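Print this page | E-mail this page

# Sketuvico: folding and handling demos from the after-school robotics club

Last updated: October

Hi! I'm Ada Vitale, and I look after the data for our club project, so if something in this folder is broken you can blame me. Sketuvico is what we ended up calling the whole thing (the name won a vote and I was outvoted). It's a set of short demonstrations of everyday tabletop jobs, done by club members with a hand-held gripper that has a camera on it. We used it to train the little arm we're bringing to the regional student meet, and a few other clubs asked for copies, so I finally sat down and wrote this.

If you only want to load the data and get going, skip to "Getting started." The rest is stuff I wish the last group had written down for us.

## What's in the folder

There are 103 episodes. Each one is a single try at a single job, from the moment the person squeezes the handle to start until they set the tool back down. The jobs are folding, smoothing, sliding flat things around, and stacking paper and card. We kept away from anything with food or liquids this year.

- `episodes/` has one folder per try, with the video and the gripper opening over time
- `notes/` has the plain text notes people typed right after recording, typos included
- `splits/` has two lists, train and held out
- `tools/` has the loading script and the viewer

90 of the episodes are in the train list and the other 13 are held out. Please don't move episodes between the lists if you plan to compare numbers with us! Natanael did that by accident in the spring and we were all very excited for one afternoon.

## Who did what

Natanael Lacerda built the handles and rebuilt them when the first hinges got sloppy. Abimbola Nwankwo wrote the loader and the viewer, and she also renamed every single file after I used spaces in the folder names (sorry, Abimbola). Primo Farina recorded more episodes than the rest of us put together. Manuela Caruso is our faculty advisor, and she's the one to write to about permissions. I did the labels and this page.

## Getting started

You need Python and a reasonably normal laptop. From the top folder:

 python tools/load.py --split train
 python tools/view.py --episode 12

The viewer is called Gazi. It opens a window with the video on one side and a wiggly line on the other, and the line is how far open the fingers are. Space bar pauses, and the arrow keys go one step at a time. If the window comes up all black on your machine, resize it a little and it wakes up. We haven't figured out why.

Skuvside is the training side, and it lives in its own folder with its own README that Abimbola keeps up. You don't need it to use the data. If you do want it, read her notes on memory first, especially if your laptop is as old as mine.

## Labels

Every episode has one job label and a one-line note. I also marked stretches where the camera is so close to something that you can't really tell what it's looking at. Those get the tag `close`. I went back and forth on whether to cut them out. We tried training both ways, and the arm got clumsy right at the touch when they were gone, so they stayed in. You can filter them out with `--skip-close` if you disagree with me, and plenty of people in the club do.

There's a second tag, `blur`, for when things are smeared by motion or just out of focus. An image can have both tags. I was pretty generous with `blur`, and when I wasn't sure I put it on. 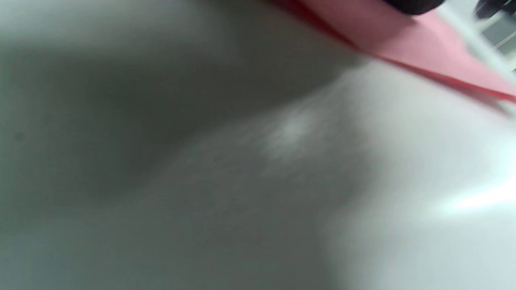 The other thing that gave me trouble was shiny spots. Light bouncing off a surface can wash out a whole patch, and I started out with a separate `glare` tag, then found I was using it differently every evening depending on how tired I was. So I dropped it. If you find the word in an old note, ignore it, or better yet, do the job properly and send me your version!

For naming things in the notes, we agreed to stay vague when we couldn't tell. "White surface" is a fine label. "Pink sheet" is a fine label. Please don't go back and turn them into "tablecloth" or "birthday card" because it sounds nicer. Primo and I spent a whole meeting on this and I'd rather not do it again.

## Known problems

- A few episodes start late because somebody squeezed the handle before the recording was ready. The gripper line is flat for the first bit. The loader trims it.
- The notes switch between "sheet" and "page" for the same sort of thing. I fixed some and then ran out of steam.
- Color drifts between sessions. The camera picks its own white balance and we never managed to lock it.
- Folding episodes are heavy on right-handed people. If you have lefties in your club, we would love more.

## Sharing and the meet

Use it for class, for your own club, or for a competition entry, and please mention us somewhere. Don't sell it. If you add episodes, keep the folder layout the same and put your initials at the end of the folder name so we can tell who to ask.

Our entry at the meet is called Lokgate, and it runs a model trained on the train list only. It can slide a card across a table and stack it on another one, most of the time. Folding is still rough. Come find us there and bring something flat for it to try.

Print this page | E-mail this page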